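Riders Wanted for the Farham Long Loop

Tastach Cycling Club is looking for everyday riders to join us on the road this summer
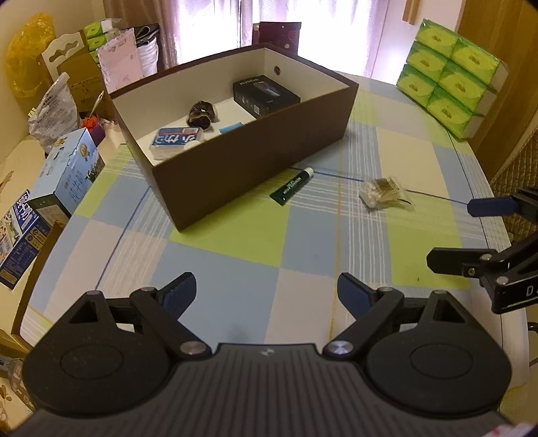 Do I need to be a racer to take part?
Anyone who can sit comfortably on a bicycle for a morning is welcome, and most of our riders have never pinned on a number in their lives.

We have been talking about this ride all winter long, over a great deal of coffee, and it makes us very happy to finally put out the call. The Farham Long Loop is 85 miles of quiet back roads, starting and finishing in Farham, with a long lunch stop in Breno (bring an appetite, the soup there is worth the climb). We ride to get people talking about clean air and about leaving the car at home for short trips, and we would love to have you with us!

There are 30 places on the full loop. If 85 miles sounds like a lot, and to plenty of us it still does, you can join for the last stretch from Breno back to Farham and cross the line with everybody else. Please say on your form which one you'd like.

Who we hope to hear from

Commuters, parents who ride to school and back, people who got a bike a few years ago and have been meaning to use it more. Riders must be 18 or older. Any kind of bicycle will do as long as the brakes work and the tires are sound. Single-speed riders, you are very welcome, though do take a look at the hill before Breno first. We ride at the pace of the slowest group and there is always a club member at the back.

What we ask of you

Wear a helmet, carry a spare tube, and come along to at least one of our evening practice rides in June. We also ask each rider to give a short talk at a school or workplace afterward. It can be five minutes long and it doesn't need to be fancy. Last year's riders spoke to over 2,000 people between them, and we are still getting lovely notes from the schools.

What you get

Lunch, snacks along the way, a ride jersey, and a van following behind for tired legs and broken spokes. The Şimşekoğlu bike shop in Farham is giving every rider a free check-up before the day. There is no entry fee.

How to sign up

Pick up a form at the Şimşekoğlu shop counter or at any club evening, fill it in, and hand it back by June 22, 2022. If you have a health question, or you're just a bit nervous, write it on the back of the form and one of us will give you a call.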